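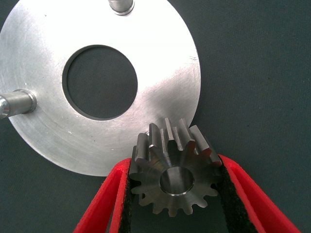 Demonstration teaching, also called teaching by showing, is a way of giving a robot a new task by having a person carry it out through the robot's own arms. The person may take hold of the arm and guide it by hand, or may steer it from a short distance with a controller or a second, matching arm. Either way the robot keeps a record of how its joints and grippers moved and what its cameras took in, and that record is later used to work out how the task ought to be done.

Guiding by hand is the older of the two and still has many friends, for the good reason that almost anyone can pick it up in an afternoon. Remote control asks for more patience at first (most newcomers squeeze too hard and move too fast), but it keeps the teacher's hands out of the pictures, and it makes work with two arms at once a good deal more comfortable.

Gear assembly is a favorite practice task. A plate carries upright pins, and small spur gears are to be picked up, brought over the pins and lowered until they sit flat. It sounds like a child's puzzle, and in a way it is, but the bore of the gear has to line up closely with the pin, and a slight tilt is enough to make it jam.

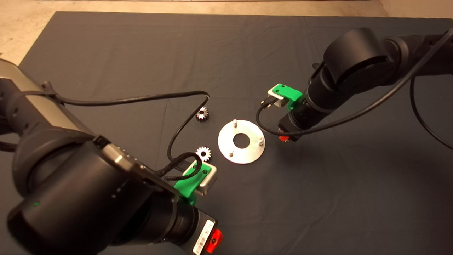

Where the gears start out matters as much as how they are handled. If every gear begins in the same spot, the robot may learn the spot and very little else, so teachers are usually encouraged to shift the parts a bit between runs.

The Prernano collection, put together by Refilwe Radebe and Joris De Graaf, is a fair picture of the effort involved. It holds 3,165 recorded runs by 26 teachers, of which 2,807 were kept for training. The remainder were set aside, mostly for dropped parts or long pauses, though Radebe has argued warmly for keeping a few of the clumsy ones, as a robot that has only ever been shown smooth work has little idea what to do when a gear slips.

De Graaf's own notes advise a rest after every 3 runs, and a fresh look at the grip pads before starting again.

See also: Remote handling; Robot gripper; Spur gear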